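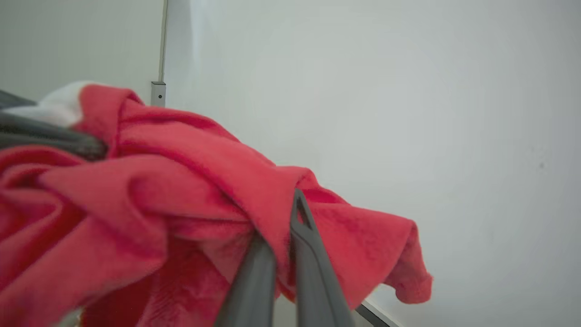
Should a fleece go back in the closet after one wearing, or into the wash?

Back in the closet, most of the time. A fleece worn over a shirt for an afternoon picks up very little dirt, and a wash wears it out faster than a walk to the store does.

I came to this view slowly. For years I washed every sweatshirt after a single use. The pile on my favorite one went flat at the elbows, then hard, and by the second winter it felt like an old bath mat. It was a Senda pullover, and I had treated it the same way I treated my gym socks.

These days I wait for a reason. A stain is a reason, and so is a smell. Otherwise the fleece hangs on a hook overnight and gets worn again. I get seven wearings out of one in cold weather, sometimes nine. My laundry has shrunk to the point where I run the machine on Sorus Street, where I rent, 4 times a month.

When a fleece does get washed, I turn it inside out, use cold water and close the zipper if it has one. I leave out fabric softener. Red ones go in with other dark things the first few times. I learned that with a white towel that came out pink and stayed pink.

The dryer is where I disagree with most people I know. They say low heat is fine. It may be, but I have never had a fleece come out of a dryer softer than it went in, and I have had several come out with melted-looking tips on the pile. A rack by a window does the job by the next morning. Shake the thing hard first, pull the sleeves straight, and don't leave it in a heap, where the thick parts stay damp.

Folding is the part I care least about. Store displays have taught us that a sweatshirt should be a flat rectangle, and at home it won't stay one. Fleece is bulky and it springs back. I roll mine and push them into a deep drawer. A friend in Ochoa stacks hers on an open shelf and refolds the stack every time she pulls one from the middle. It looks better than my drawer, but I would not spend the time.

I would also buy fewer of them. Two is enough for one person, three if you work outside. The rest sit at the bottom of the pile until spring.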